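Bench cell, part 2: getting the sim to agree with itself

Ok quick one tonight, I have to be up early and the notes are a mess. Writing this down mostly so I don't redo it all in six months.

Last post I had the arm moving and that was it. Since then I got a job out of it. Trương want small capped bottles put into a carton, any order, no label reading. Small job, small bottles. I'm building the whole cell in simulation first and only then touching hardware, which is new for me. I usually bolt things down and regret it after.

Base placement

First thing that ate an evening. I had the base near the middle of the back edge, looked nice, every reach was symmetrical. But the elbow kept folding up tight for the close bottles and the planner would flip it over to the other side mid-move. Ugly. Moved the base out to the left rear of the table and the flipping went away for everything except one pose, which I fixed by giving it a sensible starting elbow angle.

The block it sits on is a leftover mesh from the Gikine stand I measured last year. Angular thing, slanted on top. Collision shape was a plain box at first and the lower link kept "hitting" air in front of the slope. Swapped in a convex hull. Fine now.

If you do the same: check the collision view, not the pretty view. They are two different worlds and only one of them stops your arm.

Gripper offset

Second evening. Fingers closing too low, every time, so they pinched the body and not the cap. I blamed the bottles. Then I blamed the physics step. It was the tool offset – I had it measured to the end of the hand and the fingers hang down past that. Added the finger length, took off 6 mm so the tips come down past the rim of the cap, and it centers properly.

Also the approach has to be straight down. Any tilt and one finger comes in ahead of the other and clips a neighbor, becuase the bottles are packed tight. I lock the wrist vertical for the last 20 mm and let it do whatever it likes before that.

Current state of the cell, hand down over the blue cap at the back of the bunch, carton open on the right:
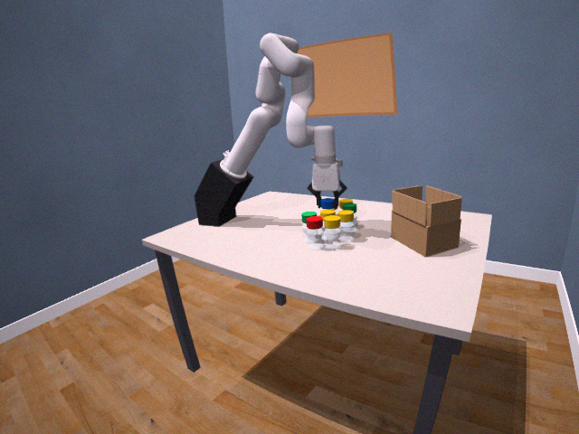

Pick order

I started with nearest first. Bad idea, for me anyway. Nearest to what? The base, the hand, the carton? I tried all of them and each one had its own way of knocking something over.

What I do now is score each bottle by how much free space the two fingers have, and take the best score. Rotate the hand in small steps, test the fingers against the neighbors, keep the widest gap. Cap color does nothing in the scoring, it's only there so I can tell in the log which bottle I'm swearing at. Slow but who cares, it's a handful of bottles.

The log for seed 727 is the one I keep going back to. Same layout every time, the same bottle leans over and takes another with it. I've kept that seed as my test. If a change doesn't fix 727 I don't keep the change.

Carton

Flaps up for now. Real cartons will have flaps that flop about and I am not ready for that. In the sim they're rigid and the arm just has to clear them, so I set the travel height from the top of the flaps plus the length of a bottle plus a bit. Forgot the length of the bottle the first time. You can guess.

Hậu Quách emailed after the last post to say I should drop bottles in from the flap height and save the move down. Tried it. They bounce and lie sideways and then the next one lands on top. Going all the way down for now, sorry Hậu, it was worth a shot.

Stuff to look after

Things I reset or check each time I open the project, in no order:

Table friction goes back to default when I reload the scene. No idea why. Check it.

Finger force limit. Too high and the bottle squirts out sideways, too low and it slides on the way over.

Joint zero. I saved a bad one in April and it was hiding in a config file for weeks. Deleted now but I look anyway.

Bottle mass. These are empty shells in the sim. Trương's will be full so this number is wrong and I know it's wrong.

Next

Nakico are lending me real fingers, longer than the ones I modeled, so the offset gets done again from scratch. There's also a Prument controller on the shelf that I want to try talking to before I spend money on anything else. And soft flaps at some point. Maybe.

If anyone has a decent way to keep the friction setting from resetting, the comments are open – I've tried saving it in the scene file and in the startup script and niether sticks.

Bed.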